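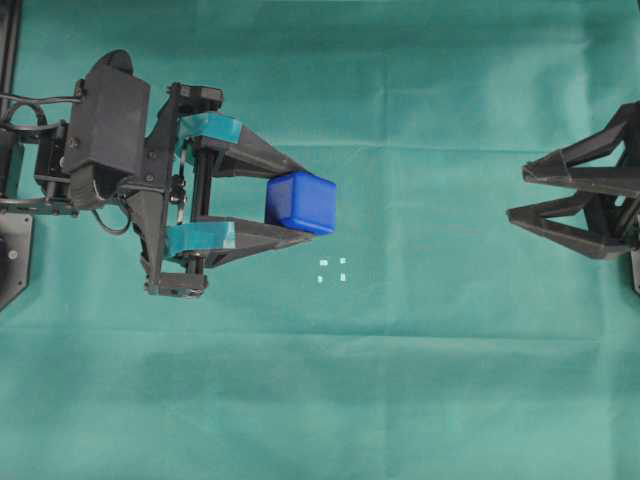
Fletside's own leaflet says one plain block keeps a child busy longer than a whole boxed set, and that the colour makes no difference. I have my doubts on both counts.

The blue one is above a teal-green cloth, and it shows up well enough against it. Primach, who sell a set of 44 in plain colours, would like you to think each block is a small work of art. It's a block. The edges are slightly rounded, and I'll grant them that.

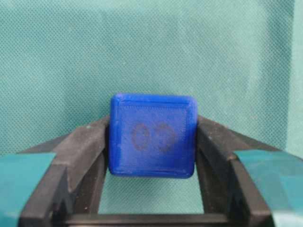
Blue block, front face, with the two round marks.

Pips, or eyes? I've heard both argued. The ridges on the surface look like 3D printing to me, and I'd want a good reason to pay shop prices for that. The Grakon catalogue lists up to 2,000 designs, most of them cubes with something on the front. More pictures in September, if I'm persuaded.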